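Chapter 4
Walls, Color and the Things We Hang on Them

Last updated: September

A wall is the largest surface most people ever decorate, and it is usually the one they think about last. Furniture gets chosen first, then rugs and lamps, and the wall takes whatever paint is left in the budget. This chapter begins with the wall itself: how it came to be colored, why plain walls are so common now, and how a single picture changes the way a room is read.

4.1 Before paint

For most of the history of ordinary houses, a wall was covered to keep out drafts. Cloth hangings, reed mats and wooden boards all did this job. Color came with them. A wool hanging dyed red warmed a room and also gave it a red side, and families who could afford more than one changed them with the season.

The household inventory from Cundcombe, dated 1531, is a useful source here. It lists the contents of a merchant's house room by room. The main room held two painted cloths, one described as "with leaves" and the other as "old." The bedchamber held a third cloth, and the kitchen held none. No paint is mentioned anywhere, and the walls appear only once, where the clerk notes that the plaster by the stair "wants mending." We will come back to this inventory in Chapter 6, when we look at what people paid for their furnishings.

Limewash was the cheapest finish for bare plaster. It was made from slaked lime and water, and it dried to a soft white. Adding earth pigments gave yellow, pink or a brownish gray. The colors were pale, they rubbed off on clothing, and they had to be renewed often. A limewashed room did not stay the same color for long.

4.2 The move to plain walls

Patterned paper became affordable once it could be printed by machine. In many towns it covered nearly every wall in the house, including the hall and the stairs. Bushra Sethi's study of row houses in the Skulen district traces what happened next. Sethi took samples from houses that were being repaired and separated the layers. In one front parlor she found paper over paper, with the oldest sheets stuck directly to the plaster. On top of them all was a single coat of flat beige paint.

Sethi argues that the change to plain walls had less to do with taste than with moving house. Tenants who stayed a year or two did not want to live with the last family's roses, and landlords did not want to strip them. A pale neutral color offended few people and could be touched up from the same can. Her view has been questioned. The Gamska survey, which covered 300 owner-occupied homes, found plain walls to be just as common where the owners had no plans to leave. Students should read both before taking a side. Extracts are given at the end of the chapter.

4.3 Hue, value and chroma

Three words will be used throughout this unit. Hue is the family a color belongs to, such as red, green or blue. Value is how light or dark it is. Chroma is how strong it is. A brick and a tomato may share a hue, but the tomato has the higher chroma.

Most wall paints sold today are low in chroma and fairly high in value. Beige, gray and the mixtures between them are hard to name exactly, and they shift with the light. A sample that looks gray in the store may look pink beside a green carpet. This is called simultaneous contrast, and Exercise 2 asks you to test it with cut paper.

4.4 One picture on a wall

A plain wall gives the eye little to hold. Hang one picture on it and the eye goes there first - partly for the subject, and partly for the jump in value and chroma at its edges. A dark picture on a pale wall makes a strong jump even when its subject is hard to make out. Small areas of red or orange in a dark picture stand out more than the same colors would in a bright one.

Size and height matter too. The Bhutto method, covered in the next section, sets the center of a picture by the eye level of a person seated in the room. 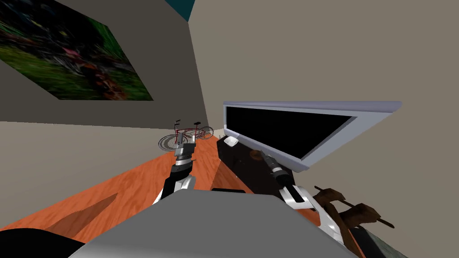

Fig. 4.1 A large, mostly dark painting on a plain grayish-beige wall.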